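Robot Learning Lab, Handout 4: Teleoperated Demonstrations in Simulation

Each episode is driven by remote control and logged at every control step. Discard any run in which the operator pauses for more than 47 steps.

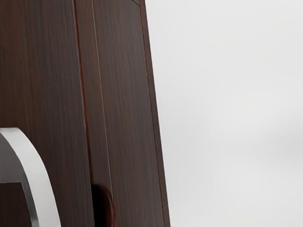

Fig. 4.1. Dark wood panel and curved metal handle, rendered.

Close views resolve contact; they say little about the arm's pose. Log joint angles separately.
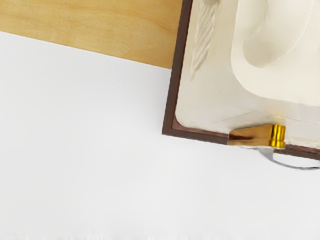
Fig. 4.2. Brown-rimmed object on the white surface, rendered.

Shenoy's set holds 385 episodes, Najjar's 885. Do not merge them before rescaling the actions. 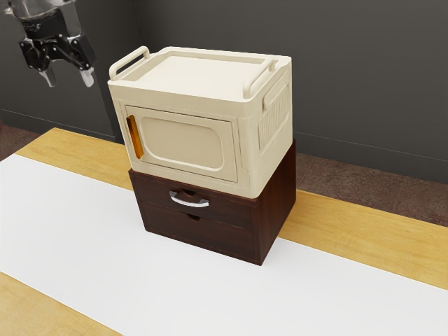
Start poses must vary between demonstrations. A policy trained from one pose fails elsewhere. With the gripper above and to the left of the microwave, fingers apart, the approach to the upper drawer's handle is a separate segment. Label it so.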